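About Beveck

Beveck supplies push buttons, switches and counter bells to workshops, schools, shops and small manufacturers. We are based in Climthorpe and have been trading for 9 years. Most of what we sell is small enough to hold in one hand, and most of our orders are for people who are repairing or building something themselves.

The business was started by Lorraine McKinnon and Obaidul Begum, who had both worked in electrical wholesale and were tired of turning away customers who only wanted a handful of parts. We still have no minimum order. You can buy a single red mushroom button from us, or 500 of them.

Our range covers panel buttons in the usual colours, spare caps, switch bodies and mounting collars. Service bells came later, after a hotel customer asked for them, and they now have their own shelf – they sell particularly well in December.

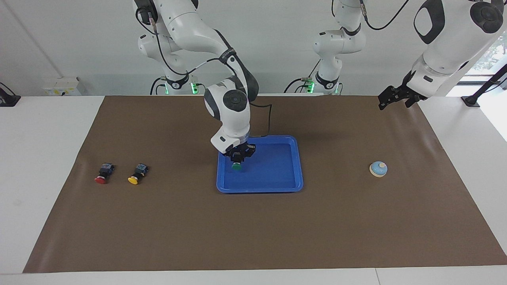 Can I buy a cap without the switch body?
Most caps are sold separately. Send us the part number or the diameter of the old cap and we will tell you which one fits.

Sorting and packing are done in Climthorpe. Buttons are kept by colour and then by size, and each order is laid out in a tray and checked against the list before it is boxed. Kwan-ho Hung runs the packing room. Huguette Rey looks after returns, and unused parts can be sent back within 90 days.

Giang Kiều answers technical questions and writes the wiring sheets, which are free to download. If you are replacing an older switch and cannot read the markings, send her a clear picture of the contacts – that is usually enough to find a match.

We have 3 trade accounts desks, for education, retail and industry. The trade counter opens at 9 in the morning, and parking is at the rear of the building.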